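Fiction / Short Stories
April
By Antigoni Kourkoulas
Search this site Enter keywords Go

The Requisition

The Office of Equipment Planning at Cokell occupied two rooms on the upper floor of the Boateng building, and it was the custom of that office to receive all requests in writing. Adom Ackah had served there as Senior Planner through three directors. He held the view that a request should be complete before it was read, and he returned those that were not.

The request from the Household Handling Section had been returned twice. It asked for hand-held grippers, replacement finger pads, and a service agreement with the supplier, Prukov. On its first submission it lacked a signature. On its second it lacked a statement of need. It now lay on his desk for the third time, and the statement of need ran to 15 pages.

He began to read at nine in the morning. The Section proposed to record the clearing and stacking of dishes in furnished rooms, with people holding the grippers in their own hands, so that an arm might later be taught from the recordings. The price of each gripper was 2,677 dollars. The price of each set of pads was not stated.

Mr. Ackah underlined the omission and telephoned the Section.

"The pads are consumable," said the woman who answered. "They were placed under consumables."

"There is no schedule of consumables attached."

"Schedule C."

He turned the pages. The attachments went from Schedule B to Schedule D, and between the two someone had placed a photograph. 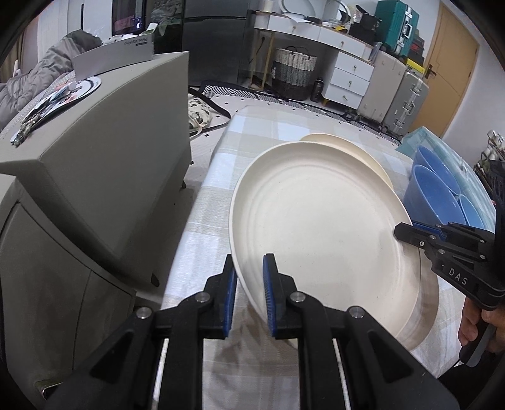 Plate handling with two grippers, Household Handling Section. Attached to the third submission.

He considered it for longer than the procedure required. The pads were blue and ribbed, and they held the pale rim of the plate as his mother had held plates, by the edge, when the good service was brought out for visitors. He noted the plaid tablecloth. He noted also a pair of suitcases at the back of the room, one beige and one gray, and wondered whether they had been entered in the inventory.

"Mr. Ackah?" said the woman. "Are you still on the line?"

"I am. How long does a set of pads last?"

"We have budgeted for replacement after 1,000 grasps. The supplier's figure is higher."

"And your own figure?"

There was a pause, and the sound of a drawer.

"667," she said. "That was when the first one tore. We used the higher number because we did not believe you would approve the lower."

In all his years in the office, no applicant had told him such a thing. He was aware that the correct response was to return the request for a third time, with a note concerning accuracy. The form for this purpose was in the left-hand tray. He drew one out and uncapped his pen.

"What becomes of the plate," he asked, "when the pad tears?"

"It depends on how high you are holding it."

He wrote nothing on the form. After a moment he laid it back in the tray, squared its edges, and took up the budget sheet instead. The reserve line for the Fokby annex had stood untouched since the annex was postponed – it had been intended for carpeting – and it would bear the difference with a small amount left over.

"You will send me Schedule C by four o'clock," he said. "You will use the lower number."

"And the plates? They are under consumables as well."

"How many do you request?"

She told him. Mr. Ackah wrote the number down, and then, in the column reserved for the planner's adjustments, he increased it by one dozen and initialed the change.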